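Perar hand-held gripper pair, with fingertip sets

Item no. 318. Sold by Plisetport, ships from our Dellville store.

The Perar is a gripper that you hold and move by your own hand, for recording tasks before you give them to an arm. We compared it with the Ait Ali pair in home-style furniture work: drawers, cloths, small things on shelves. On this page you find what we learned, so you can choose the right set.

The body stays in front of you for the whole session, so please look well at the shape before ordering. Weight is 647 g for each hand, without cable.

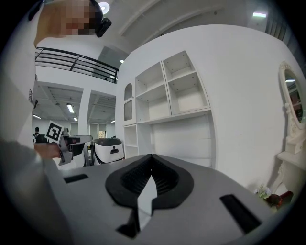
Gray gripper body from the top, with the black rubber mount.

Which fingertips to take

Tapered tips are our first advice for furniture. They enter a narrow gap easily and they can take a folded cloth by its edge. Flat tips hold boxes better, but with a shallow drawer they touch the front panel too early. Maximum opening is 76 mm with both types.

Markers

Marker cubes can be seen from more sides than a flat card. The flat card is lighter - for short sessions many customers prefer it. Do not mix the two types in one recording, the calibration files are different.

Cable

When two people work side by side, lead the cables behind you and fix them to the floor with tape. The standard cable is almost 2 m long. For standing work at a desk it is enough, for walking between furniture please order the longer one.
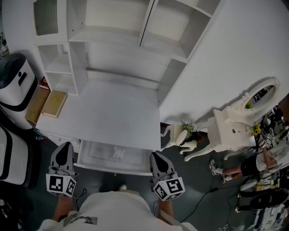 What is in the box

Two grippers (left and right)
Two cables
Tapered fingertips, one set mounted and one spare
Marker cubes, flat cards on request
Hex key and printed calibration sheet

Head camera and computer are not included. The Ait Ali fingertips do not fit on this body. Orders received before the end of December get the flat fingertips at no extra cost.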